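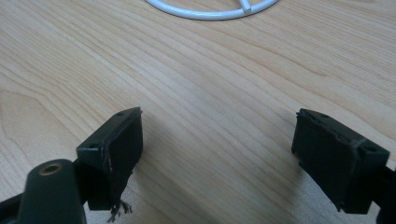
**Helness table top, light finish**

Solid wood top for the Helness frame series, supplied undrilled or pre-drilled to suit the four-leg base. Pale honey colour with long grain and darker tan streaks. Figure and streaking differ between tops, and colour matching across an order is not offered.

**Specifications**

- Length: 131 cm
- Thickness: 20 mm
- Edge: square, lightly eased
- Finish: clear lacquer, low gloss, top and underside
- Maximum distributed load on Helness base: 100 kg

**Fitting**

Lay the top face down on a blanket. Centre the base, mark the slots and drill pilot holes no deeper than 12 mm. Leave the slotted brackets a quarter turn short of tight — the top moves across the grain between seasons.

**Care**

Wipe with a damp cloth and dry along the grain. No ammonia or abrasive cream. Light scratches can be cut back with fine paper and recoated using the Kneževič repair lacquer, sold separately.

**Supply**

Lead time is roughly 5 weeks from Hostent. Tops ship flat in a carton with corner protectors. Inspect before signing. Trade and custom length enquiries go to Zorica Omerović at the Hostent counter.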